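Worku Savings Club: Frequent Questions

What is the smallest amount I can invest?
You can open an account with 100 dollars. After this, you may add any amount, also very small ones.

Is my money locked?
No. You can ask to sell your shares of the fund at any time. The orders we receive before 4 p.m. are made with the price of the same day.

In how many companies does the fund invest?
At the moment the fund holds 41 companies. The list is renewed every October, and members receive it by e-mail.

Do I pay a fee when I sell?
Only if you sell more than 2,000 dollars in one month. The fee is then written on the order page before you confirm.

Can I lose money?
Yes. The price of shares goes up and down, and we cannot promise any result. Please do not invest the money you need for rent or for food.
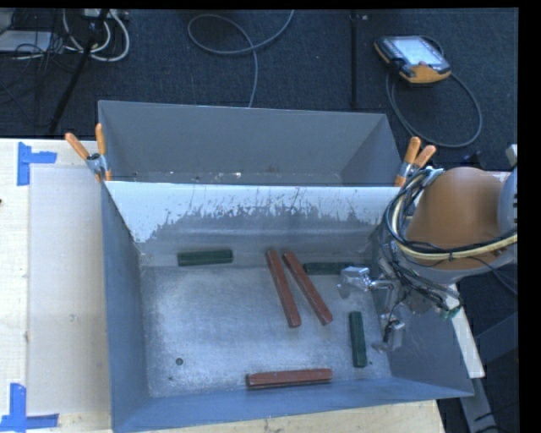 Red and green blocks in a metal bin.

Are dividends paid to me?
They are used to buy more shares for you. If you prefer cash, change this in Settings, under Payments.

Who can I ask about taxes?
Write to Tsehay Demissie at our Custerport office. She answers in English and Amharic.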